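Mesh chair

A mesh chair is an office chair whose back (and sometimes the seat as well) is a woven synthetic fabric pulled tight over a frame, in place of foam and upholstery. I've been fixing and selling second-hand ones in Lonville for six years, so forgive me if this entry leans a bit towards my own favourites!

The idea is simple enough. Foam holds heat, and anybody who has sat through a February afternoon in a vinyl chair knows what that does to a shirt. Mesh lets the air through, and it gives a little where your shoulder blades are without going flat the way cheap foam does. The early ones were dear and turned up mostly in architects' offices. By the time I started, every second desk in the Plaltham business park had one, and the colour was nearly always black.

Tension is the whole game. Too slack and you sink back onto the frame, too tight and it's like leaning on a tennis racquet. My old boss, Themba Modise, tested a back by pressing his palm into the middle and watching how quickly it sprang out again – I still do it his way, though I've met people with proper gauges.

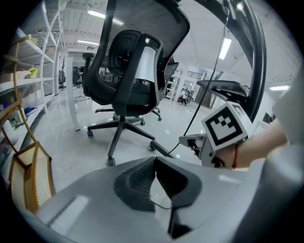 Lumbar support is where the makers really part company. A stretched back has no padding to fill the hollow of your spine, so something has to be added behind it or built into the frame. Some have a fixed bar, some a knob you wind in and out, and plenty go for a separate pad on its own support, like the white one on the black chair standing on the shiny floor. I like those, mostly for the selfish reason that a pad is easier to replace than a whole back. Naledi Ndlovu, who buys chairs for an accounting firm in Sotport, can't stand them and always asks for the fixed bar.

Cleaning is easy: a vacuum with the brush head, then a damp cloth and a drop of dish soap. Keep bleach well away from it. Tears are another matter, and I don't bother patching anything longer than two centimetres, as the hole only creeps along the weave. Casters are standard sizes on most models and pull straight out with a good tug.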